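Gallery: The Lutstead Table Pieces

Lutstead says its new tabletop line will "calm a room." I have my doubts. Ming-te Lo lent me a few pieces in September and I put them out on a plain white table, where most things look better than they should. The ribbed one, in pale beige, gets the most attention from visitors. I'm still not sold on it. Two people asked me what it was for and I had no good answer. 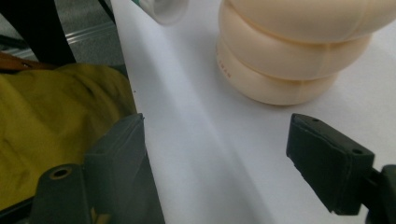 Beige, ribbed, tiers stacked like cushions. The small print low on the side is too faint to read.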